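October, shrinkage bench, notes for self and Katherine

Batch 3 of the Nedel cotton interlock conditioned overnight. Cut 5 specimens from the roll, none from within a hand's width of the selvage. Benchmarks put on with the Aguirre template and the fine pen. The old pen feathers on this knit and should go in the bin.

Before washing, the lengthwise marks on specimens 1 to 4 read within tolerance of the template. Specimen 5 read long. Re-laid it flat, waited, read it again, same result. I think it was pulled while being cut — the edge has a slight wave. Kept it in the set but flagged it on the sheet.

Ballast weighed out by Nilton. He is still using the polyester pieces from the Semisley order, which have pilled badly. Replace before batch 4. Roxana has the supplier's form.

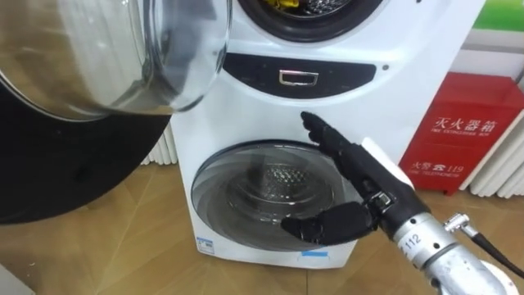

Detergent dose per the card, no softener. Line dry for specimens 1 to 3, flat dry for 4 and 5. Jhair asked why we split a set this small. The customer's care label allows both methods and they want to see a number for each. I agree that two specimens is thin for flat dry. If Prutano sends the second roll we can run a full set each way.

Spin speed is still an open question. The sheet says 675 and Deisy's copy of the procedure has that field blank. Need the signed version before anything is reported. Job number on the sheet is 2173; the folder label has two digits swapped. Corrected the label.

Widthwise readings tomorrow after reconditioning. Do not press the specimens first. Last time someone ran an iron over the line-dried ones and the lengthwise figures came out useless.

To do:
New pen, fine tip
Ballast form to Roxana
Ask Deisy for signed procedure
Check the hygrometer against the one in the yarn room, it has been reading low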